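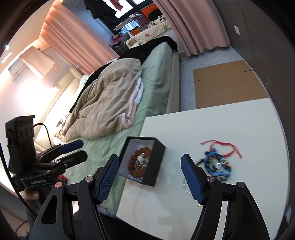 Folie 4 — Kleinteile sortieren, Redezeit 9 Minuten

Einstieg: Schlüsselanhänger und Bänder verhaken sich, sobald sie gemeinsam in einer Schublade liegen. Metallringe und Clips wirken dabei als Ankerpunkte.

Perlenarmbänder einzeln ablegen, aufgerollt, in einer offenen Schachtel. Geschnitzte Perlen nicht mit Metallteilen mischen — Abrieb.

Reihenfolge beim Entwirren: zuerst die Clips lösen, dann das gewebte Band, dünne Schnüre zuletzt. Nicht an der Schlaufe ziehen. Helle, glatte Unterlage verwenden; durchsichtige Kleinteile bei seitlichem Licht suchen.

Verweis auf die Inventarliste Stukinlow (2,000 Positionen, Stand Oktober). Kategorie »Schnüre und Anhänger« kurz erläutern.

Rückfragen zu Etiketten an Byung-chul Ahn. Danach 10 Minuten Pause, weiter mit Folie 5.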